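Got the hall at Kettle for the reunion. 20th May, doors at 12. The building went up in 1866 and the heating feels like it did too.

Letters go on black cloth this year. Paint on the wall cost us the deposit last time. 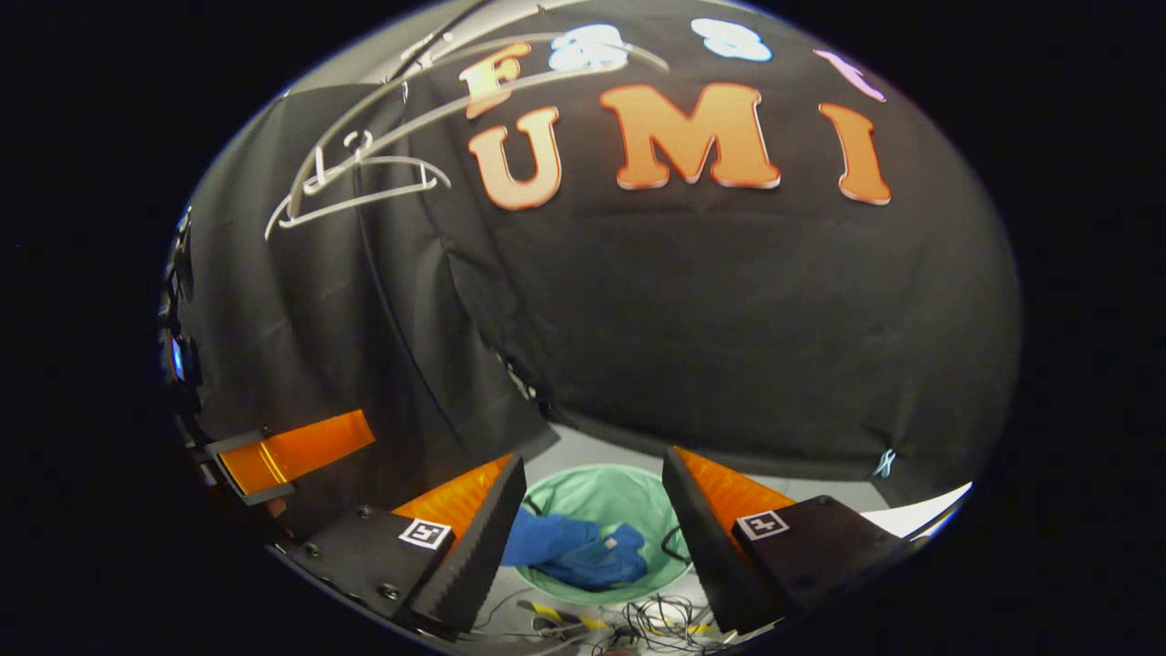 Satero asked whether people from the Plitow classes can come, or only Ninano. Both can. Same price, $10 at the door.

Food is potluck. Please bring a serving spoon with your dish.

Parking behind the hall is full by noon most weekends. The lot by the feed store is free and a short walk.

If May doesn't work, there's a smaller picnic in August. I'll post the place once I have it.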